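Search this site Go

Chapter 3: Strings and Scale Length

I learned scale length the hard way – I put a light set on my short-scale Jõgi and every low note flapped. Same strings on my Liltmont, no trouble at all!

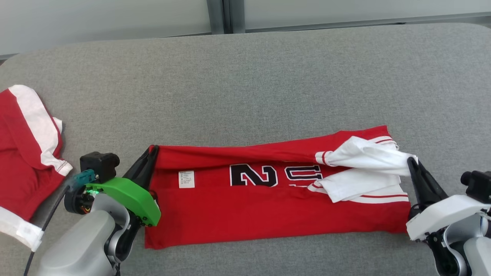
Heino Krūmiņa says I should have gone up a gauge before blaming the guitar. Fair enough, so I tried a 52 on the low E (it had been a 46) and the buzz went away.

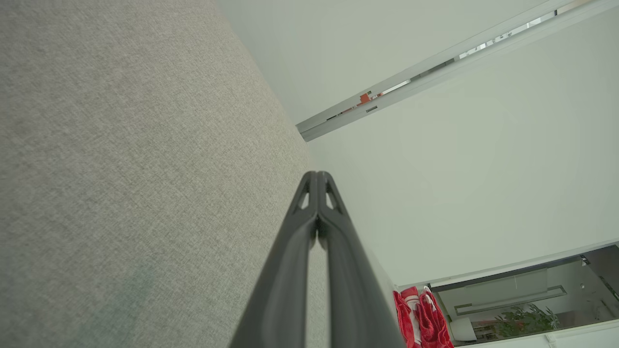 Then the nut slot was too tight, and we'll file that in this chapter too. Grab your tuner and a ruler.

3 comments 58 shares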